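Drestance 19 Interlocking Carpet Tile

Home > Flooring > Modular > Drestance

The Drestance 19 is a loose-lay carpet tile for workshops, stockrooms, studios and rented offices. It goes down without glue and comes up the same way, so a floor can be moved to another room or another building at the end of a lease. Each tile is 19 inches square with a notched edge on all four sides. The notches sit under the pile and do not show once the tiles are pressed together.

Tiles are sold by the box. One box costs $119 and holds enough for a small entry or a single desk area. Boxes from the same dye lot can be reserved for up to 2 weeks while you measure.

Surface and backing

The pile is a low, dense loop in solution-dyed nylon. Color runs through the whole fiber, which helps where a floor gets direct sun for part of the day. Chair casters roll on it without a mat. The backing is a heavy felted polyester with a rubberized grid, and it lies flat on sealed concrete, vinyl, plywood and most hardwood finishes.

We do not recommend it over existing carpet or over radiant heat.

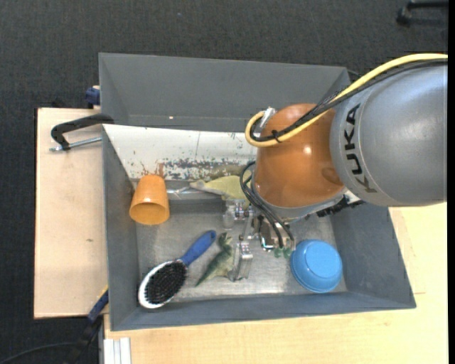 Heavy furniture should be set down, not dragged. The notches hold well against foot traffic and carts, but a loaded cabinet pushed sideways can lift a seam. If a seam does open, pull back the two tiles on either side and press them in again, starting at a corner.

Installing

Let the boxes sit open in the room overnight. Sweep the floor and fill any dips deeper than a coin. Start from the middle of the longest wall and work outward, turning every second tile a quarter turn if you want a checkered look — all one direction gives a flatter, more even color. Edge tiles cut from the back with a utility knife and a straightedge. Leave a thin gap at the wall for the baseboard to cover.

Cleaning

Vacuum as usual. Blot spills with cool water first, then a mild dish soap. A badly stained tile can be lifted out, rinsed in a sink and dried face up. Do not put tiles in a dryer.

Colors

Charcoal, Slate, Oat, Fern. Fern is made to order and ships in December.

Samples and orders

Samples are free, two to a customer. Trade accounts are handled by Wanpen Suwannarat at the Atby showroom. For stair nosing and ramp edges in matching colors, see Flivance Trims.

Customer note

"We did the back office in Slate and then took it all with us when we moved. Lost a few edge pieces to the new walls, otherwise it went down fine." — Kamol Wongsuwan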